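9月　作業ノート　柑橘コロンの再現、続き

前回のメモが途中で切れていたので、まずその続きから。1909年の処方帳に載っている柑橘系コロン、あれをできるだけ当時のまま組んでみるという話です。処方帳のコピーはErhan Saraçさんが送ってくれたもので、余白の書き込みまで読めるくらいきれいなスキャンでした(ありがたい！)。ただ単位がドラムだったりオンスだったり「数滴」だったりで、換算だけで午前中がつぶれました。ドラムは薬用と常用で違うので、どっちだと思うかは後で誰か意見ください。私は薬用で計算しています。

今日やったのは試作の4番。ベルガモットとレモンが主役で、そこにネロリ、プチグレン、ローズマリーを少々。3番はローズマリーが強すぎて、肉料理みたいな匂いになってしまったんですよね……。今回は半分に減らして、代わりにラベンダーをほんのちょっと。結果から言うと、出だしはかなり好きです。つけて最初の5分くらいは本当に気持ちがいい。問題はその後で、すとんと何もなくなる。コロンだからそういうものと言えばそうなんだけど、処方帳の書き込みには「夕刻まで香る」みたいなことが書いてあって、いやいや、昼までもたないよ、と思いながら腕を嗅いでました。

Erhanさんに電話で聞いたら、当時はハンカチに垂らして使う人が多かったから、肌と布の差じゃないかと。なるほど。綿のハンカチに試したら確かに午後4時の時点でまだうっすら残っていました。プチグレンの青っぽいところだけが妙に長生きしてる感じ。麻でも比べたいので、端切れがある人はください。

ベルガモットはErtürkのものと、Himikのものを両方試しました。Ertürkのほうは苦味がしっかりしていて皮をむいた瞬間みたい。Himikのはもっと丸くて、紅茶っぽい。ロット番号2367のほうが前のより明るい気がするけど、気のせいかもしれないので、次回は番号を隠して嗅ぎます。自分の鼻は午後になると信用できない！　昼にカレーを食べた日は特にだめです。
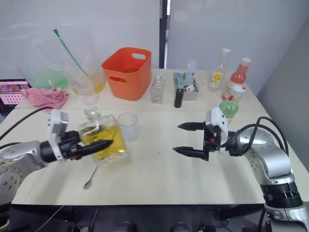 アルコールの話。今回は仕上がりを61度にしてみました。前は高めの度数でやっていて、つけた瞬間のツンとくる感じがどうしても邪魔だったので。水を足していくと途中でふわっと白く濁るところがあって、ここでいつも焦ります。レモンの量が多いとすぐ濁る。ひと晩冷やしてから濾せば大体おさまるけど、濾すと香りも少し持っていかれる気がするんですよね。濾紙の前後で比べるメモを取ろうと思いつつ、今日も忘れました。次の自分へ、濾す前に必ず試香紙を一枚取っておくこと。

水は一気に入れないで、少し入れては混ぜ、待つ。わかっているのに、今日は2回目でどばっと入れてしまって、見事に牛乳みたいになりました。とりあえず捨てずに冷蔵庫へ。ラベルに「4番B 失敗」と書いてあるけど、嗅いでみると案外悪くないので、飲み物と間違えないように奥の段にしまってあります。

定着のほうは、処方帳どおりならアンバーグリスのチンキなんですが、そんなものは当然ないし、買えても買いません。安息香のチンキで代用しています。安息香はバニラっぽい甘さが出るので入れすぎるとお菓子になる。10滴だとまだ平気、その倍にしたら完全に焼き菓子でした。ラブダナムも考えたけど、色が濃くなるのと、全体が急に夜っぽくなるのがちょっと違う。シスト精油をごく薄くして使うのはありかも。Erhanさんはアイリスの根のチンキ派で、これは漬け込みに時間がかかるから今週は無理。仕込むだけ仕込んでおきます。

あと、Pruteckの試香紙、新しく届いた束は前より薄いです。染み方が速くて、乾くのも速い。前の束と混ぜて比べると話がおかしくなるので、残っている古いほうは4番までの記録用に取っておいて、5番から新しいのに切り替えましょう。箱は棚の上の段。鉛筆で書くぶんには問題ないけど、油性ペンだとペンの匂いが勝ちます(やりました)。

熟成については正直まだよくわからない。1番が今でちょうど1か月くらい経っていて、作りたてのときのバラバラな感じは消えました。レモンの角も取れてる。ただ、その分ちょっと眠い香りになったとも言えて、私は2週間目くらいのが一番好きだったかも。Grotutovの古いカタログには、コロンは冬を越させろと書いてあるらしい。Erhanさんの又聞きなので原文は未確認。冬かあ、気が長いな。

次にやること。
5番はローズマリーをさらに減らして、ネロリを少し足す。
ベルガモットの番号隠しテスト、午前中に。
安息香は10滴で固定、シストを別に一本。
アイリスの根を刻む(固いので、はさみじゃなくてナッツ用のおろし器で)。
麻の端切れ。
処方帳の3ページ目の下、「オレンジ花水」の後ろの単語が読めない。Erhanさんに聞く。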